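Play kitchen corner: what we have learned, and what we still need

When the family room at Bristness opened again in August, the play kitchen was the part we had prepared least. We had a shelf, a table and two boxes of toy food that came from the Mevent playgroup when it closed. The boxes were not sorted, and some of the food had been bitten. Now the kitchen is the first place where the children go when their coats are off, and several parents have asked us how it is arranged and whether they can bring things. I will try to answer both questions.

First, the rule we began with. We decided to mix real kitchen things with toy food. A child of two or three years knows very well the difference between a plastic pan as big as a biscuit and the pan that is used at home. The real one has a proper weight and makes a proper sound, and the children hold it with more respect. So the food is toy, but much of what you cook it with or eat it from is of ordinary size. Glass and sharp things are of course not allowed, and anything with a mains plug stays on the side table, unplugged, until an adult has looked at it.

Second, we put out less. In the first weeks we emptied both boxes on the table every morning, and by ten o'clock most of it was on the floor. The children did not play with it, they only moved it. Now we choose a small number of things and keep the rest in the cupboard under the window. We change the choice every two weeks, and the old things come back as if they were new.

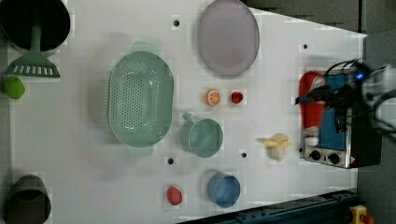 Sorting is the game that has surprised me most. I had expected cooking, and there is cooking, but many of the younger children prefer to put things into other things and take them out again. For this you need containers which are not all the same. A mug, a cup, a wide plate and a big colander like the mint-green one already give a child four different problems, because the banana with its peel open lies easily on the plate and does not want to go into the mug. The colander is also good for the fingers, with all its small holes, and its two short handles are easy for a child to find. If you have only one thing to give us, please give us a colander.

The older ones make stories. There is a café, which is sometimes also a hospital, and the menu is mostly soup. They like to say what is in the soup and they become quite strict if you guess wrong. It helps when the toy fruit has clear colours, so that a child who has not many words yet in English can ask for the yellow one or the red one and receive it. In our group we hear several languages at the table, and I have noticed that the names of fruit are often the first words which travel from one child to another. My own daughter learned "strawberry" here before she learned it from me.

A few words about cleaning. The plastic food is washed in warm water with soap at the end of each week and dried on a towel overnight. Pieces which have been in a mouth go straight into the washing bowl by the sink, not back on the table. The fabric vegetables from the Mevent boxes could not be washed well, so we have let them go, although I know that the felt carrot had its friends. Please tell us if you find a piece that is cracked, or small enough to be swallowed. We would like to be told too often, not too seldom.

The Welel fund has given us 80 pounds for this year, and we have spent 44 of it, mostly on a second storage box and hooks for the aprons. Hassanpour, the household shop near the station, gives us a reduced price on things with a damaged box, so the rest will go quite far.

What we still need:

Small saucepans with lids, metal, with no loose handles
Wooden spoons, also old ones
Tea towels, any pattern
Toy bread and toy vegetables, as we have much more fruit
One more low stool

We do not need more teapots. We have received very many and we are grateful – but the cupboard is full.

You can leave things in the basket beside the front desk at any time when the building is open. Please write "play kitchen" on the bag, or it goes to the jumble sale. If you would like to help with the washing, there is a list on the inside of the cupboard door. It takes half an hour, and tea is provided.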